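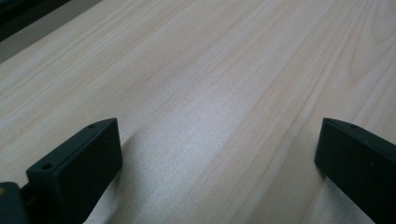 Tuesday — sourdough starter, drying trial

Kenneth wants a backup of the Graltimari starter in case the fridge dies again, so I spread 100 g thin on parchment last night and left it out with the fan on low. By breakfast the edges had curled up and the middle was still tacky. I flipped it and gave it 3 more hours.

Uyên says her batch in April went moldy in the center, and I bet she spread it too thick. Mine's maybe a little thick too, oops.

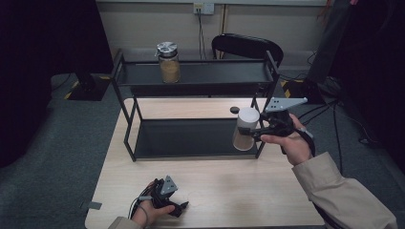 Can we speed it up in the oven? Only with the heat off and the light on, and even then I'd keep a thermometer in there — anything near 60 C and we're making crackers.
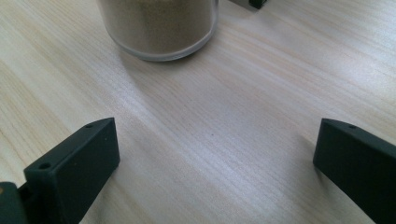 Waking it back up

Crumble 2 teaspoons of flakes into lukewarm water, let them go soft, then stir in the same weight of flour as water. Sang used straight rye last time and got bubbles way before my white flour did (I'm a bit jealous!), so I'm doing one of each tonight.
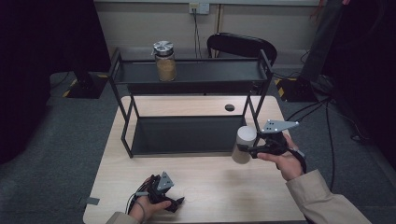

I'll feed both before bed and again when I get in. Tomás, if you're here first, please don't stir them — I want to see how high they climb. Still need to ask Hiếu which flour he ordered.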